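Festival print deadlines

Feature documentaries selected for the October program must reach the Holtus office as a DCP on a CRU drive, unencrypted, with English subtitles burnt in. Runtime is capped at 32 minutes for shorts. Haque, the family portrait from Didik Films, has been re-graded and its colour notes are available on request.

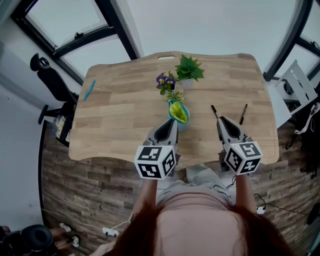

Freight is reimbursed to $842 per title – claims need a receipt and the Fivow booking number. Drives are returned by courier after the final session.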